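Unit 6: Sampling and Survey Error
Handout for Introductory Statistics, revised 13 June 2022

Read this before the second lab. The worksheet uses the same data set, and the terms below are used there without being explained again.

1. Population, frame and sample

The population is the full group we want to know something about. The sampling frame is the list we draw from. The sample is the part of the list we end up measuring. These are three separate things, and most of the trouble in survey work comes from treating two of them as the same.

Our running case is the Skiscombe household water survey. The town office wanted to know the average monthly water use of occupied homes. The population is every occupied home in Skiscombe in March. The frame is the billing list, which has 3,379 accounts. Of these, 2,795 were marked as active homes. The others were shops, farm buildings, closed accounts and second meters.

Note that the billing list misses homes on private wells. It also counts a house split into apartments as one account if there is one meter. The first problem is called undercoverage. The second is a mismatch between the listed unit and the unit we care about. Taking a larger sample fixes neither one.

2. Simple random sampling

In a simple random sample, every group of n units has the same chance of being chosen. To draw one from the Skiscombe frame, number the active accounts from 1 to 2,795 and have the software pick 30 different numbers.

Do not pick the numbers yourself. People asked to choose "at random" avoid round numbers, avoid neighbors and spread their choices too evenly.

3. Other designs

Systematic: choose a random starting point, then take every kth account. This is easy to do by hand. It can go wrong if the list has a pattern in it. The Skiscombe list is in street order, and on some streets every tenth entry is a corner lot with a large yard.

Stratified: divide the frame into groups first, then sample within each group. Our lab uses 3 strata by lot size. Stratifying helps most when homes within a group are alike and the groups differ from each other.

Cluster: choose whole blocks at random and measure every home on them. Travel costs drop, but homes on one block tend to be alike, so each extra home adds less information than it would in a simple random sample.

Students mix up the last two every term. In a stratified sample you take some units from every group. In a cluster sample you take every unit from some groups.

4. Sampling error and bias

Two samples drawn the same way will give different averages. This is sampling error. It gets smaller as n grows, but slowly – to cut the standard error in half you need four times the sample.

Bias is a tendency to miss in one direction. If people who water their lawns heavily are less willing to answer, the estimate will run low no matter how many forms go out. Nonresponse is the usual cause, but question wording and poor recall can do it too. 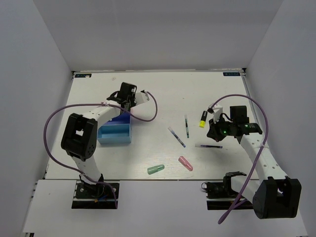 A small standard error says nothing about bias. The formula for it assumes the sample was drawn as planned and that everyone chosen was measured. When you report a result, give the response rate next to the standard error so the reader can judge both.

5. Measurement error

The water survey used meter readings, so recall was not a problem. Some readings were still wrong. Two digits had been swapped in one entry, and another was in cubic feet when the rest were in gallons. Plot the data before computing anything. Both of these show up at once on a dot plot.

If you find a value that looks wrong, go back to the source. Do not delete it just for being large. A leaking pipe gives a very high reading that is also correct.

6. Before lab

Write one sentence each for the population, frame and sampling unit in the Skiscombe survey. Then read part B of the worksheet and decide which design you would use if you had one day and no car. Bring a calculator with a square root key.

Terms to know: frame, undercoverage, stratum, cluster, standard error, nonresponse bias.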